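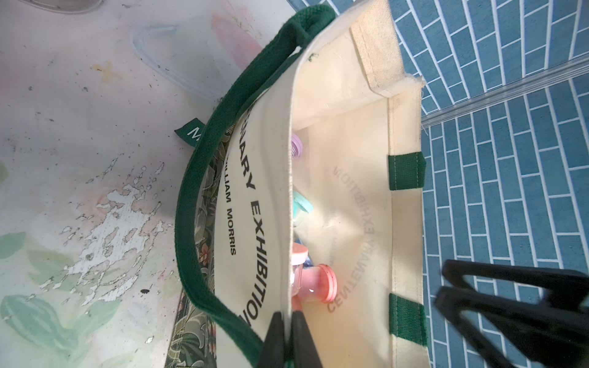 My aunt kept her shopping bags inside one another, like those nesting dolls, and when the house in Mellholm had to be cleared it fell to me to take them apart. There were plain ones and torn ones, and one from the hardware shop in Trorley that had shut before I was born. At the very heart of them all was the William Morris bag, cream canvas with dark green handles, the one she never once let near a potato.

She had carried it home from the exhibition on the slow bus, and talked about the leaves and flowers all the way through supper and well into the washing-up. After that it was for best. It went to Farken for the November concert, and to hospital with her nightdress in it, and it came back again with a jar of somebody's plum jam, which pleased her more than the flowers had.

I stood it open on the bed and wondered what on earth deserved to go in. The good scissors, I thought, and then took them out again - she would have worried about the lining, though it hadn't one. In the end I put in her library book, three weeks overdue, and her reading glasses, and the 2 bus tickets I had found marking her place.

Then I went down and put the kettle on, because the men were coming for the wardrobe at four, and she would never have let them leave without a cup of tea and something on a plate.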